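New handling cells at Nodivham: what staff can expect

Adjei has confirmed that the two robot handling cells installed at its Nodivham site will move from trial running to regular use this month. The decision follows a review of the trial, which began in March, and a period of discussion with the staff who work on the packing and returns benches. It was announced to all teams on August 2, 2021.

The cells were supplied by Fisex and are connected to the site's existing stock system, Famix. They are intended for the repeated lifting, turning and setting down of small boxed goods, a task which until now has been carried out entirely by hand. Staff on the returns benches have often raised the strain this places on wrists and shoulders over a full shift, and the subject has appeared in the site's health and safety reports for several years.

Benedicta Appiah, Head of Operations, said that the purpose of the change was to take the most repetitive handling away from people and to keep their time for inspection, repair and customer queries. "We employ 51 people at Nodivham and we will employ 51 people when the cells are in full use," she said. "Their duties will change, and we have a responsibility to prepare them properly for that."

Under the new arrangements, the role of bench handler will be replaced by that of cell attendant. An attendant will prepare goods for the cell, follow its work from a screen beside the enclosure and step in when an item is refused or set down badly. Attendants will also record faults in Famix at the end of each shift. Pay for the new role has been set one grade higher than the present bench rate, and all current bench handlers will be offered it before any post is advertised outside the company.

Training is being led by Farah Sumampouw and Kastriot Mladenović. The course lasts two days, the first in the training room and the second at the cells themselves. Places are limited to four people on each course so that everyone has enough time at the controls. Staff who would prefer to remain on manual work may apply to do so. Manual benches will be kept for large, heavy or fragile goods, which the cells will not be asked to handle.

The trial also brought to light a number of difficulties. Light boxes proved harder to grip squarely than heavier ones, and patterned packaging caused more stoppages than plain card. 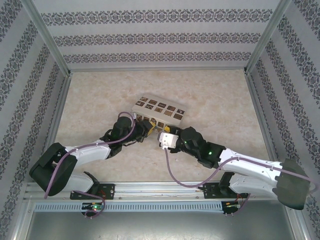 Changes to the grip settings were made during the later weeks of the trial, and further adjustments are planned with Fisex over the autumn. Until these are complete, an attendant will be present at each cell whenever it is running. No cell will be left to work alone overnight.

Augustina Odoi, who represents bench staff on the site forum, welcomed the commitment on pay but asked that break times be looked at again. Watching a screen for long periods is tiring in a different way from lifting, she noted, and the present rota was written for lifting. Management has agreed to try a shorter rotation – 50 minutes at the cell followed by a change of task – and to report back to the forum on the results.

Staff who wish to book a training place, or to discuss how the changes may affect their own hours, should speak to Amerley Boateng in the personnel office. Copies of the new job description are available from the same office and from team leaders.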